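## 4. Spare-parts logistics for a small lunar lander

### 4.1 Background

The Vodanell lander was designed by a small firm with no flight heritage of its own, and much of its ground hardware was bought from suppliers that mostly serve other industries. The purchasing records were opened to us in January 2021, after the vehicle had passed its second vibration test. They cover 1,487 line items, from fasteners and seals up to complete valve assemblies. We left out office supplies, travel and software licenses.

Earlier work on parts supply for small spacecraft has mostly looked at satellites, where several near-identical units are built in a row and a late part for one can be covered by borrowing from the next. A single lander has no next unit. When a part is late, the people who need it either wait or do a different job first, and the cost of that choice rarely shows up in the purchasing record. We therefore matched each line item against the assembly log, which lists the start and end of every work order on the floor.

### 4.2 How items were sorted

Each item was placed in one of two groups. The first holds parts made to the firm's own drawings. The second holds catalog parts, including catalog parts that were modified after delivery. Modified parts were a hard case. A pressure fitting bought from a catalog and then re-machined by Eyvindsson has a catalog lead time plus a shop lead time, and the record often shows only the first of these. Where the shop work had its own order number we added the two together. Where it didn't, we used the date on the inspection tag.

Of all line items, 839 could be matched to a work order without any doubt. The rest were matched by part number and date, and 40 were dropped when neither gave a clear answer. Most of the dropped items were small hardware bought in bulk and used across several subsystems. Leaving them out has little effect on the results for propulsion and landing gear, but it probably makes the harness work look better supplied than it was.

### 4.3 Late items and what they held up

Custom parts were late more often than catalog parts, as expected. The size of the delay did not follow the size or price of the part. The main tanks, which were the most expensive single purchase, came on the agreed date. The longest wait was for a set of insulating spacers ordered from Banmont, which went through 2 rounds of rework over a surface finish that the drawing had not stated clearly. The spacers sit between the tank supports and the lower deck, so no plumbing could be closed out below the deck until they were in place.

During that wait the team moved ahead with the avionics shelf. The assembly log shows this as normal progress. It was out of order, though, and two harness branches later had to be taken off again so that the tank supports could be torqued. We counted those hours as part of the spacer delay – the log itself does not.

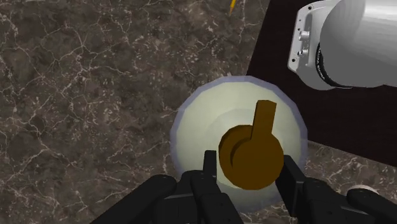

Figure 3. Computer-rendered view: marble surface, dark panel and part of a robotic arm.

Catalog parts caused fewer delays but were harder to trace when they did. Suvwood supplied most of the pressure transducers through a reseller, and the reseller's ship date was entered in the record as the delivery date. For these items we went back to the receiving book, which is kept by hand, and corrected the dates one at a time. After the correction, the share of late catalog items rose, mainly in propulsion.

### 4.4 Limits of the data

The receiving book has a gap in March, when the stockroom was moved to another building. Parts that arrived during the move were logged in a single batch after it ended. We kept these items but did not use their dates when working out delays.

The assembly log also says nothing about why a work order was opened when it was. A job that looks like a reaction to a late part may have been planned for that week all along. Planning charts exist for the propulsion work only, and there we used them to check the order of jobs. For the remaining subsystems, the delay hours given in Section 5 should be read as upper limits.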